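Speaker notes — Storage and handling of club equipment, autumn session
Presenter: Rin Takagi. Slot: 11 minutes plus questions.

Slide 1. Title. Wait for the doors to close. Mention that the handout has the supplier list and that the slides will go up on the Landine page.

Slide 2. Scope. Indoor storage only. Wood, felt and card. Clocks and anything with a battery are in Daichi Hattori's talk after the break, so send those questions to him.

Slide 3. Wood and moisture. Wood gains and loses water until it matches the air around it. Movement is across the grain and very small along it. Define relative humidity in one sentence. State the target: a steady reading matters more than the exact reading. The Farouk store swung widely every October when the heating came on, and most of the split boards in the repair log date from those weeks.

Slide 4. What the log covers. 937 entries, one per repair. Causes were entered by whoever did the repair, so treat them as opinion. Categories: seams and hinges, finish, felt, missing parts. Seams and hinges are the largest group. Do not read the table aloud.

Slide 5. Folding boards and turned pieces.

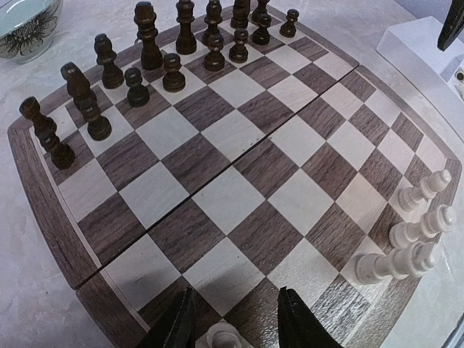
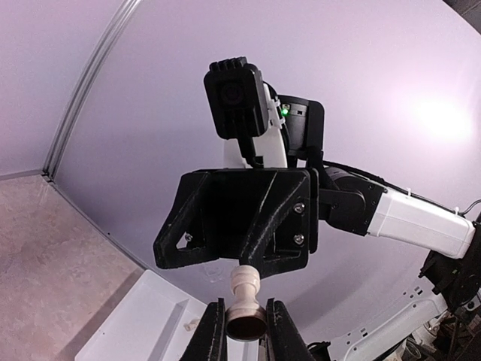
Slide 6. Hinges. Screws work loose before the hinge itself fails. Tighten by hand. If the hole is worn, fill with a glued sliver of hardwood, let it cure overnight, then drill again. Longer screws are the usual quick repair and they come through the face. Pause for the groan.

Slide 7. Cabinets. Keep the lowest shelf off the floor and the back panel off an outside wall. The Gelgate cabinets hold up to 4000 items by the catalog; we filled ours to half that and air still did not move well at the back. Drilled vents fixed it. Show the before and after readings — the second curve is the flat one.

Slide 8. Labels. Label the shelf and the box. Do not put adhesive labels on a finished surface. Residue removal took more hours last year than gluing did. The Fastesik tags are tied on and can be written on in pencil.

Slide 9. Inspection. Twice a year, once before the heating season and once after. Same person both times if possible. Sample form is on the last page of the handout.

If short of time, skip slide 8 and go straight to inspection.

Slide 10. Questions. Repeat each one into the microphone before answering.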